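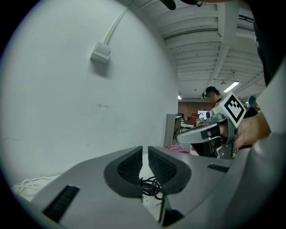
Cauã Trindade

June
14 shares | 3 comments

Dear friends at the Trulance Fund,

Spring ran away with us this year, and I know this report is reaching you later than the last one did. Thank you for being patient about it. I kept meaning to sit down and write in April, and in April there was always another bundle of scionwood in the refrigerator looking at me. The grafting is finished now, the nursery rows are green, and I finally have an evening with the windows open to tell you how your money is being spent on the old apples of Vuvholm.

Where we are with the grafting

We told you in the proposal that we would graft 200 young trees by the end of the first year, from wood collected at the abandoned farmsteads along the north road. All 200 are done. Most were whip-and-tongue grafts done at the bench in March, and the rest were put on in the field once the bark was slipping, which suited the people who had trouble with the knife work indoors. I should say right away that not all of them took. At the moment 11 have clearly failed, with shriveled buds above the union, and there are several more I am watching and hoping over. Josué tells me to stop scratching the bark to see if it's green underneath and he is quite right, I am probably doing more harm than the frost did.

The frost, yes. We had a hard one in the middle of May, on a still night after a week that had everybody in shirtsleeves. The nursery rows sit lower than I would like and the cold pooled there. We had covered the tenderest row with old bedsheets and lost very little in it. The row nearest the ditch had its new growth blackened back to the second or third bud, and it has since pushed again, a bit crookedly. Those trees will need some training to get a straight leader, and we may keep a few of the worst as practice trees for next year's class.

The old trees

The part of the work I enjoy most is still the walking around and knocking on doors. People are generous with their trees, even people who told us at the gate that there was nothing worth looking at. We took wood this winter from a huge leaning tree behind the old Queiroz place, hollow enough in the trunk that you could post a letter through it, and still bearing on one side. The family calls it the Skuveck and so does everyone else on that road over a certain age. I have not found the name in any of the old nursery catalogs I've been able to borrow. It may be a local seedling, or it may be a well-known apple that picked up a new name when it got here, as so many did. We'd like to send leaves off for testing, and I come back to that under the budget.

What I can tell you is how it eats, because the family gave us a box from their cellar in February. It is a flattish, greasy-skinned, yellow-green apple with a bit of russet around the stem. In February it was still firm and sharp, and it made a pie that held its slices. The oldest member of the household told us that her mother never touched them before New Year's, and that they were wrapped in newspaper and kept away from the potatoes. We wrote all of that down. I've come to think the notes about cellars and pies are worth nearly as much as the wood.

Sadly we were too late for the tree at the crossroads, which many of you will remember from my first letter. It came down in the January wind. We did get down there the next morning and cut what one-year wood we could find on the upper branches, which were for once at a convenient height. Those grafts are doing fairly well, and the tree's owner has asked for one to plant in the same spot.

Classes and visitors

We had hoped for two grafting afternoons and held three, as the first one filled so quickly. Some 50 people came to them altogether. Everyone went home with a tree they had made themselves, wrapped in damp newspaper and labeled, and I have had the nicest messages since then, including a fair number of worried ones with pictures of buds attached. (If any of those people are reading: the tape comes off in midsummer, please, and not before!)

The knives were a difficulty in the first class. We had bought inexpensive ones to stay inside the supply line, and they would not hold an edge. People ended up sawing at the wood, and you can't get a flat cut that way no matter how steady your hand is. Josué spent an evening with his sharpening stones and rescued most of them, and for the later classes he brought his own good knives as well and let people try both. It made a great difference. I would rather have fewer, better knives next year and let folks take turns.

Josué has also started a simple notebook for the nursery, with the row, the position, the rootstock, and the house the wood came from, all in pencil. I keep a typed copy. We had some trouble with the marker on the plastic labels fading after only one winter, so every tree now gets an aluminum tag as well, the soft kind you write on with a ballpoint. It is slow work, and pleasant to do in the shade.

Money

The detailed sheet is attached separately, and I'll only mention what moved. Rootstock came in a little under what we planned thanks to ordering together with a grower across the river. Fencing came in over. We had priced it for rabbits and then the deer found us, and I'm afraid the whole west side had to go up in height. With your permission we have covered the difference from the rootstock savings and from the line for printed materials, as the booklet will not go to the printer until next winter anyway.

I'd like to ask whether part of what remains in the travel line could be used for the leaf testing. We drove less than expected. There are 5 old trees we can't put a name to, the Skuveck among them, and it would be good to know before we hand out young trees with a label on them. If you would prefer that we keep the lines as they are, we can certainly wait a year.

What comes next

Through the summer it is mostly water and weeds. The mulch has helped, though we put it too close to the stems in the first row and have pulled it back on account of voles. In August we mean to try some bud grafting on the rootstocks where the spring grafts failed, so those spaces won't be wasted. Then in the fall come the apples, and a tasting in the Vuvholm hall if the crop allows. After that frost I can't promise you much of a crop. The late bloomers look decent, and the Skuveck, which flowers after nearly everything else on that road, has set well on its good side.

The first young trees should be ready to leave the nursery a year from this coming winter. We have a waiting list already, with the families who gave wood at the top of it, and I would love for one of the trees to go to you if there is any ground at your office to put it in. It wants full sun and something else in bloom nearby for pollen.

Please do come out and see the rows. Mornings are best, before ten or so, when it's cool and there is usually coffee in the shed. Park on the grass side of the lane, the other side is softer than it looks.

With many thanks and warm wishes from both of us,

Cauã
for the Vuvholm Old Apples project

3 comments
Get our orchard letter by email, four times a year. Sign up | No thanks
This site uses cookies to remember your preferences. Accept | Settings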